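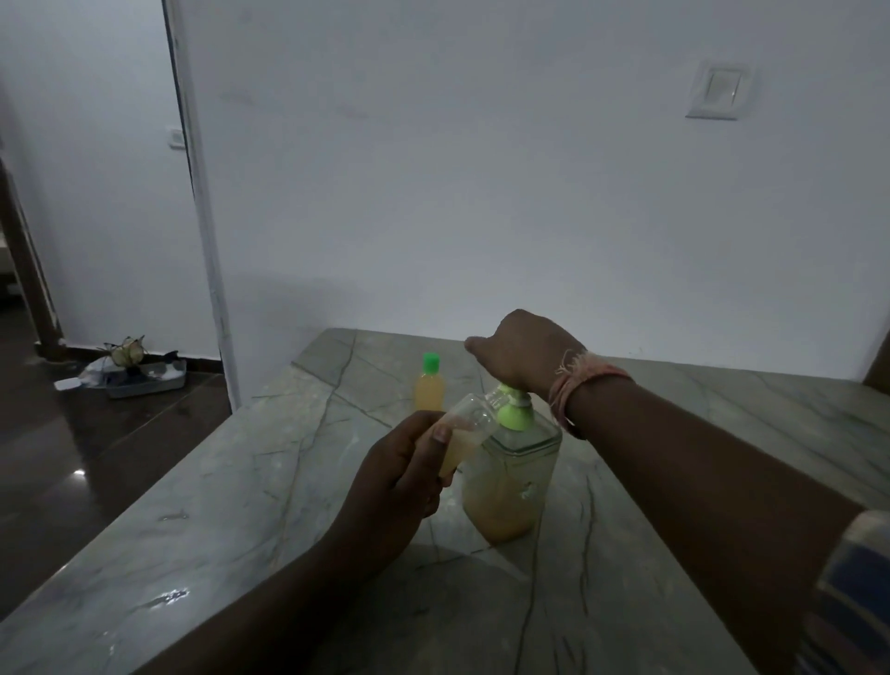 Well, Zadenow finally did it! The crypto exchange switched its withdrawals back on Thursday, after nearly 3 weeks of leaving customers like me refreshing the app over breakfast. I got my coins out in four minutes (yes, I timed it).

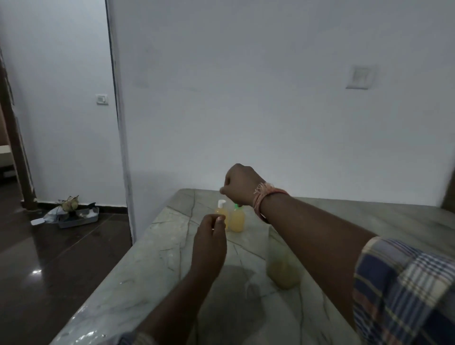

Two hands and two bottles at a stone counter.

The Nellell token jumped on the news, then gave most of it back by lunch. Zadenow says 347 accounts are still locked while it finishes ID checks, and its Rutherford office is taking calls until 4 p.m. I'm keeping my small stack in my own wallet for now.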